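Kurham Open Day Garment Set

README, version 2
Released 26 Jul 2018
Maintainer: Nurnine data group, Vondness site

Summary

This package holds the recordings made at the Kurham open day, where the two-arm cell ran T-shirt handling in front of visitors. It contains camera streams, joint states, gripper commands and an operator log. The material is meant for people working on cloth manipulation who want demonstration data recorded under ordinary public conditions, with the usual interruptions.

Contents

episodes/ one folder per run, 20 in total
calib/ intrinsics and hand-eye transforms
log/ operator notes, plain text
tools/ Pappas reader and playback scripts

Task

Each run starts with one short-sleeved T-shirt placed on the table by a visitor. The operator drives both arms by teleoperation and tries to flatten the shirt, then fold it. Visitors were asked to drop the shirt any way they liked. A run ends when the operator releases the garment and parks the arms, or when the stop button is pressed.

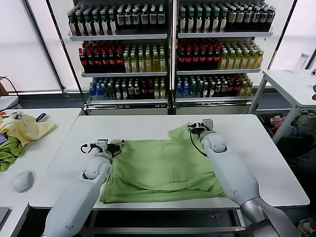
The head camera is the primary view and the one to use for garment outline and grasp labels. It covers the work table, both grippers and a good part of the room behind. Colour thresholding works well on the lime green shirt against the white tabletop, but the mask has to be cropped at the back edge of the table, or the green caps and yellow-green bottles on the shelving end up in it. A second crop is needed on the left, where another green cloth hangs on the neighbouring table. Both crop polygons are stored in calib/ and are applied by default in the reader.

Recording

Head and wrist streams are stored at 20 frames per second. Joint states are stored at 100 Hz. Timestamps come from the cell computer and are already aligned. Gripper opening is normalised, with zero as fully closed. White balance was locked at the start of the day and not changed. 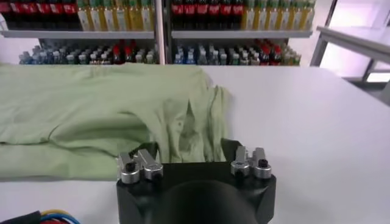
Wrist streams are supplied for contact work and should not be used alone to estimate garment state. Part of the shirt is often outside the view, and the gripper housing takes up the bottom centre of the picture. The finger pads stay visible on either side of the opening, so the wrinkled fabric near them can be labelled directly. Mask the lower left corner before computing optical flow, as the coloured wires there produce false motion. Colour also differs between cameras: the same green reads paler at the wrist, and thresholds tuned on the head view do not transfer.

Known issues

Episodes 2 and 14 have dropped wrist frames. The gaps are marked in the index file.
Folding quality was not scored. The log records only how each run ended.
Audio was removed before release.

Use

Research and teaching use is permitted. Cite the package name and version. Send corrections to the Nurnine data group with the episode number and the timestamp.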